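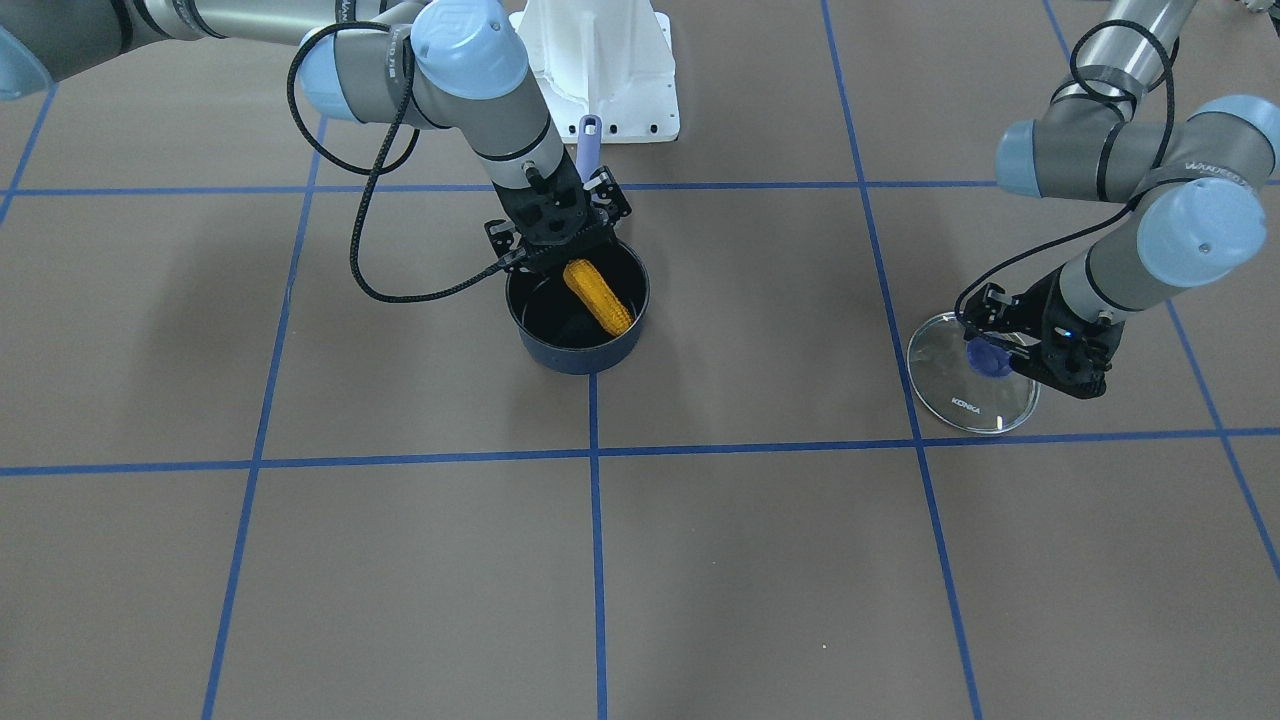 # 2022-09-19

I arrived before eight and the lights in the hall were still off. On the weekend I promised myself that I will write here every evening when I work on the cell, because in May I wrote nothing and then I spent two days to find again which value I had changed. So I start again, and I will try to put everything, also the boring parts.

The complaint came from Ghada on Friday afternoon. She said the left arm takes the lid well in the first hour, and later in the day the same motion comes down a little bit beside the place where it should. She made a list for me with the run numbers. The last one on her list is 468, and next to it she wrote "bad!!" with two lines under it. In that run the gripper closed too far from the middle and pushed the lid away over the tape. She stopped the arm with her hand on the button, as we agreed, and she did not touch anything after this. I was thankful for that. Usually people put the things back very nicely, and then I have nothing to look at.

## Before the coffee

First I did what Majdi Dabbas taught me when I was new at Jurncombe: power off, and go around the machine with the hands, without any tool. I moved each cable with two fingers and I pushed every gripper finger sideways. On the right arm everything was firm. The loop of the cable at the right wrist is wide, it goes far out to the side, and I know that visitors don't like the look of it. I made it this way in May. When it was shorter, the wrist could not turn to the end without pulling on the plug, and we had a connection which was lost for a moment and came back, the worst kind of fault. So the loop stays. I only cleaned the plug and pressed it in again.

On the left arm I felt it very fast. One of the fingers had play. It was a small play, I could not see it, but I could feel it and I could even hear it, a small click. I took out the screws of this finger and two of them came out almost without force. There was no thread lock on them. I looked in the paper folder for who changed the fingers the last time, and it was me. It is my signature, in July, with the box "thread lock" marked. I don't remember if I forgot it or if I took the bottle which is old and has become like water. I threw the old bottle away, and I wrote on the new one the date of opening.

I cleaned the threads with alcohol, waited, put one drop on each screw and tightened them crosswise with the small torque wrench. Then I did the same for the other finger, also if it was firm. The sheet from Dabbas says to leave it for some hours before load. I did not want to lose the whole day, so I used the time for the grid.

## The tape

Rami Twal came at this moment with two coffees and asked if he could help. I said yes, he could hold the end of the ruler. We checked the blue lines on the surface against the drawing. The drawing is from Mosville, from the first cell, and ours was copied from it by hand, so nobody should believe it to the last millimeter. The controller does not look at the tape at all, it has its own coordinates. But the people look at it! When Ghada puts the pot and the lid for a new run, she uses the lines as her reference, and if a line has moved, then the pot has moved also.

One strip had lifted at the end and had been pressed down again not straight. I think it was from the vacuum cleaner. I pulled it off slowly, flat, the way one should, wiped the surface with a dry cloth and put new tape along the ruler. Rami wanted to correct also the line which is not fully straight on the long side. I told him to leave it. It was like this when we took the zero points, and if we make it beautiful now, all the old placement notes become wrong. He said this is how bad houses are built. Maybe he is right, but it is our house.

What I note for the next time:

- Wipe dry only. The spray cleaner leaves a film and the tape does not hold on it.
- Pull the tape from the roll first, let it relax, and then put it down. When it is stretched it shrinks overnight.
- Press with the plastic card from the middle to the ends.
- Do not walk with shoes on the surface. There is a box of felt slippers under the bench and it is meant seriously.

## Touching the points again

After lunch I powered up. Both arms came without an error, and the blue light on the left gripper was on. I opened and closed the gripper empty, first slow, then with the normal force, and put my finger on the screw heads between the cycles. No click.

Then came the long part. When a finger has been off, the tool center point is a little bit different, also if it goes back on the same holes. I mounted the pointed pin, put the small steel cone on the bench plate and went to it from four directions. The first result had an error that I did not like. The second was worse. I noticed then that the cone was standing on a bit of old glue. I scratched it off with my nail and did it again, and the third result was good. I saved it under a new name and did not write over the old one. Elvira Nina asks for this always and I used to find it too much, but this summer it saved us.

For the test we took the same job from Ghada's list: the corn goes with the pot on the right side, and the left arm has to deal with the lid. I set the speed to 50 percent on the pendant and let Rami stand at the second stop button.

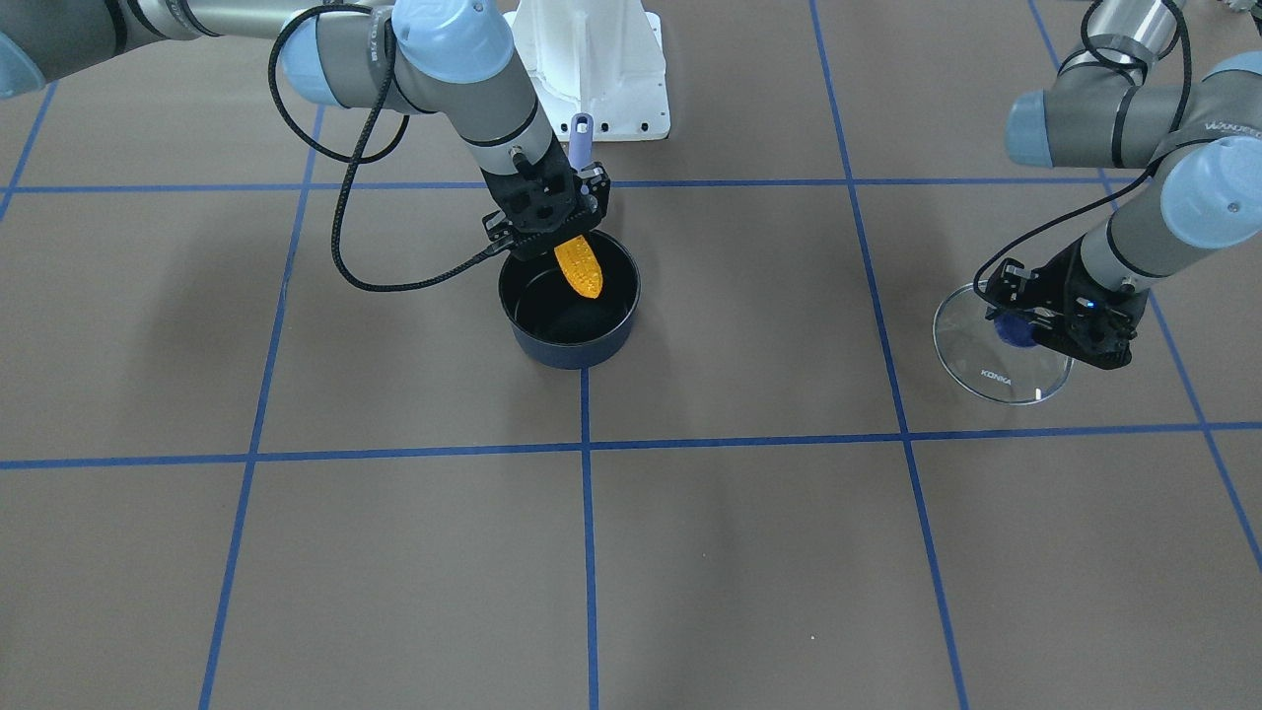

The approach to the lid is the part I watch the most. The glass is hard for us in two ways. The camera sees the floor through it and becomes unsure about the height, and the finger does not forgive when it comes too low, it presses the glass on the surface and the force goes up very quickly. For this reason the last piece of the motion goes slow, and the arm is allowed to stop by force and not only by position. I checked the force limit and it was as in my notes. I did not change it. I have learned to change one thing in one day.

We did the first runs without any correction. Rami called the numbers from the screen and I wrote. I asked him to speak slower and he spoke louder. After some runs I had the feeling that the gripper came down well in the middle, but a feeling is not a measurement, so I took the calipers and marked the place of the knob with a thin pencil point on paper, and we repeated. The difference between the runs was now smaller than what I had on the sheet from May.

The right arm I only let do its hold and release at the pot. There was one thing: the purple utensil stands very near to the gripper, and with some wrist angles it could touch the side plate. It did not touch today. Ghada says the place of the handle is part of the task and must remain there. Fine, but I wrote it in the folder with red, so that the next person does not turn the wrist the other way around only to save a second.

## The wrist camera

At four o'clock Elias Qaisi called from Hurkville. Their cell is the sister of ours and he has a problem which sounds similar, only that with him the error is there already in the morning. I told him to check the finger screws before he touches any number. He was silent and then said that he had already touched many numbers. I offered to send him our sheet.

He asked also how I check that the wrist camera has not turned in its holder. I had planned this for tomorrow, but he was on the phone and so I did it with him listening. My way is simple: I drive the arm over a place where two strips cross, I stop, and I compare with the saved view from the day of the calibration. If the camera has turned, the cross is turned also.

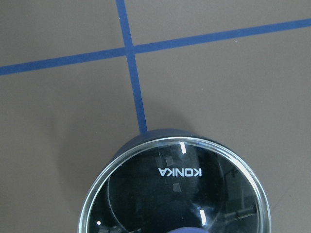 It matched well enough that I left the holder alone. I checked the clamp screw with the short key and it was tight. What I would like to improve is the reflection of the ceiling lights in the glass. The two bright streaks are sitting exactly in the area which the software likes to take for an edge. Elias has a cloth hanging under the lamps in Hurkville, and he says it helps, but it looks terrible and the fire safety person was not happy. I could try to turn off only the row above the bench in the afternoon. I must ask Elvira first, the other group uses the same switch.

The lettering on the lid was upside down for this camera. It has no importance for the robot. Still, I asked Ghada if she always puts it with the letters to the same side, and she said no, she never looked at it. I would prefer to have it always the same, then a run in the morning and a run in the evening can be compared by eye. She agreed and wrote it on the card.

## Evening

We finished with 16 more runs at normal speed, Ghada at the keyboard this time. The lid was taken in all of them. In one the grip was not so central as I wish, and I saved this log separately. It is too early to say that the fault is gone, as it always came late in the day and with a warm arm, and today the arm was standing still until lunch. So tomorrow I will let it move from seven in the morning and only measure after three o'clock.

For tomorrow:

1. Warm up the left arm, empty cycles, from seven.
2. Check the finger screws by hand at noon. Only feel, not tighten.
3. Ask Elvira about the light switch.
4. Send the sheet to Elias, and also the torque value, he forgot to write it down.
5. Order thread lock. Two small bottles - the big one gets old before we use it.
6. Correct the entry from July in the folder. I will do this myself and sign it again.

I cleaned the bench and put the cone back in its box with the pin. The calipers I could not find at first, they were in the pocket of Rami's jacket, and he was already at the bus stop. He came back with them. I missed my own bus also, and we walked together until the bridge and talked about his sister's wedding.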